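Reading Open Space, handout 5: the paved forecourt
Course tutor: Sabina Kratochvíl

Bring this sheet to the walk. We meet at 11, outside, whatever the weather.

Planners like to call any large paved area a "civic plaza." Be suspicious of the term. The brochure for the Badville forecourt promised a "living room for the district," and Salvador Prata's essay in the reader repeats the phrase without testing it. I have yet to see evidence for it. Ask what a person could do on such a surface besides cross it or park beside it.

Paving and the buildings and vehicles near it:

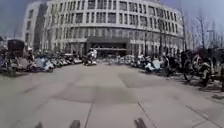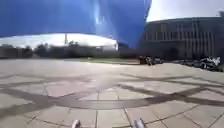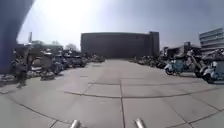 Why do designers keep choosing large slabs for spaces like this?
Mostly cost and habit. Big units cover ground quickly and look tidy on a drawing, and the joints give a plan a sense of order. Claims that the pattern "guides movement" are common in the trade press and rarely backed by a count of walkers. Treat them as sales talk until someone shows you the numbers.

Points to argue over in your notes:

Does a curved facade make a forecourt feel more enclosed, or do we only say so after reading that it should?
Parking at the edge is usually blamed for killing a square. It may also be what brings people there.
Prata wants more benches. Would anyone sit on them in June at midday?

Written response: 2 pages, due before the next walk. Do not quote the brochure as a source.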